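Cardboard drawer box

A cardboard drawer box is a small storage unit made of paperboard or corrugated board, consisting of an outer shell and one or more trays that slide out of the front. It is sold for desks, shelves and tabletops, where it holds the things that do not belong anywhere else. Related forms include the matchbox, which is the same idea at a scale that discourages filing, and the archive box, which has a lid and a more serious reputation.

Names

In stores the item is called a drawer box, a desk drawer, a stacking drawer or a mini chest. Catalogs prefer "organizer," a word that gives the box credit for work done by its owner, if at all. The archive trade reserves "drawer box" for long units that take index cards and regards other uses as slang.

Construction

Most drawer boxes arrive flat. The buyer folds the shell along scored lines, tucks a series of tabs into a series of slots, and then does the same for the tray, usually after discovering that the tray should have been folded first. The Skomia pattern, widely copied, uses 4 tabs per side and no glue. The Plindby pattern uses glue strips and is considered sturdier by people who got the strips on straight.

The board is commonly left in its natural brown or tan, though printed and coated versions exist. Thickness matters more than color. Thin board bows outward when the tray is full, after which the drawer opens easily and closes as a matter of opinion. Double-wall board holds its shape but takes up so much of the interior that a large box may have the capacity of a modest one.

Fronts

The front of the box is where makers compete. A plain front with a finger hole is the cheapest. Other types have a ribbon pull, a metal label holder, or a cutout. Cutout fronts, sometimes called window fronts, have an opening that may be left open or backed with clear film. The opening lets the owner see what is inside without pulling the drawer, and it lets visitors do so too. A border around the opening, either printed or built up in relief, gives the front the look of a picture frame. The contents seldom rise to the occasion.

Label holders were standard on the Kuster line, which shipped each unit with a sheet of blank cards. Surviving examples are most often found with the cards still blank, or with one card reading "misc."

Sizes

Sizing has never been settled. The Vurkiseo catalog at its longest listed 646 articles in board, of which 94 were drawer boxes, and few of these shared a width. Makers describe their boxes as stackable, meaning that one can be put on top of another, a property they share with most objects that have a flat top.

Stacking

The usual advice is to place the larger box at the bottom. It is sound advice and is followed mainly in catalogs. Boxes tend to be stacked in the order in which they were bought, so a bigger one often ends up over a slightly narrower one. With two boxes this does little harm provided the upper tray is pushed in.
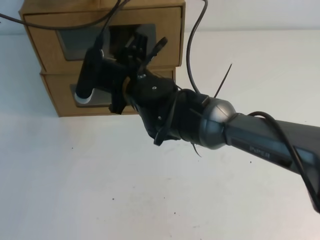

Two stacked cardboard drawer boxes with rectangular front openings, the larger on top.

Above 4 boxes, a stack of ordinary weight begins to press on the lowest shell, and the bottom drawer sticks. Owners respond by putting things they never need in the bottom drawer, and in time come to believe that this was the plan. A wall behind the stack helps keep it upright when a drawer is pulled too fast.

Contents

Typical contents are stationery, cables, receipts, batteries of uncertain charge, and the instructions for folding the box. Heavy items such as coins and tools are better kept in wood or metal. Food is not recommended, as the board takes on grease and smells and gives them back slowly.

Care and disposal

Dust is removed with a dry cloth. A damp cloth will also remove the dust, along with the stiffness of the front. Crushed corners can be pressed flat and reinforced from the inside with paper tape. Uncoated boxes can usually go in with paper recycling once any metal fittings and film have been taken off. The busiest month for buying replacements is September, when many households get organized again.

See also: Matchbox; Filing cabinet; Corrugated board; Junk drawer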